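Ticket: Label printer drops jobs after queue migration
Product: Zevness print server
Opened by: Brisa Sandoval
Assigned to: Savvas Athanasiadis
Status: Waiting on customer

09:10 Sandoval
Jobs over 2 pages vanish from the queue. No error on the client. Single labels print fine. Started after we moved the queue to the new host in June.

09:42 Athanasiadis
Spooler log shows 3,235 jobs accepted, 1,433 marked complete. The remainder end with "timeout, discarded". Please send the port settings from the old host.

10:25 Sandoval
Old host: raw port, status polling off. New host: raw port, status polling on, retry 3.

10:31 Athanasiadis
Polling is the likely cause. The printer does not answer status requests while it is feeding, so the server drops the job. Turn polling off, restart the spooler, send a 5-page test.

11:04 Sandoval
Polling off, spooler restarted. Test printed in full. Second queue still fails. Its settings page is grayed out for my account.

11:15 Athanasiadis
Second queue is owned by Gervasio Paredes. He needs to make the same change or grant you rights. Leaving this open until he confirms.

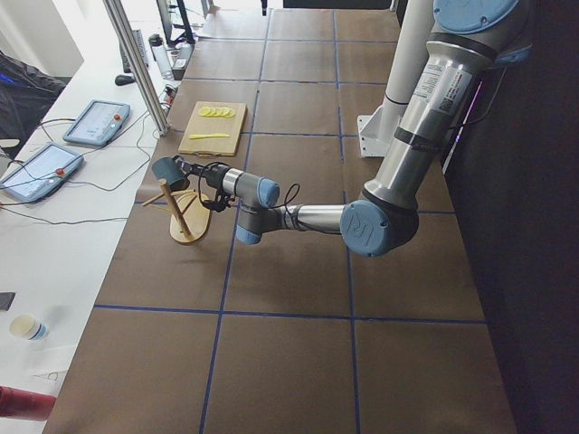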